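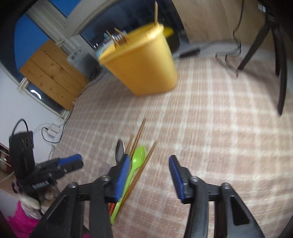
5.3 Checking and Replacing the Finger Pads

This section applies to the Kindgate hand-held gripper with parallel fingers. Check the pads at the start of each shift. Replace them as a pair.

Caution: Unplug the gripper cable before touching the pivots. The links can close on a fingertip.

1. Open the fingers fully and wipe both pads with a dry cloth.
2. Look along the ridges from the side. If any ridge is worn flat, go to step 3. If not, go to the grip check.
3. Lift the old pad from its lower end and peel it upward.
4. Clean off the old adhesive. Do not use solvent on the pivots.
5. Press the new pad (part 1777) into place, ridges facing inward. Hold for 27 seconds.
6. Work the fingers through full travel five times. The pads must meet evenly along their length.

Note: Pads with part number 2003 are thicker and do not fit this finger.

Grip check 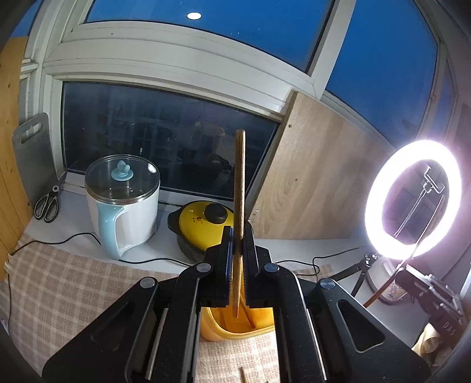

Thin, round objects show pad faults sooner than wide ones. Use a straight wooden stick and a container with an open top. Grip the stick near the middle, between the blue pads, and hold it upright with the lower tip pointing into the container. Keep the gripper still, then tilt it slowly to each side. The stick must not turn or slide.

If the stick slides, repeat steps 4 to 6. If it leans to the same side each time, check the pivot screws on both arms for play and report the unit to Krum Ivanov.

Record the check in the Arkness maintenance log.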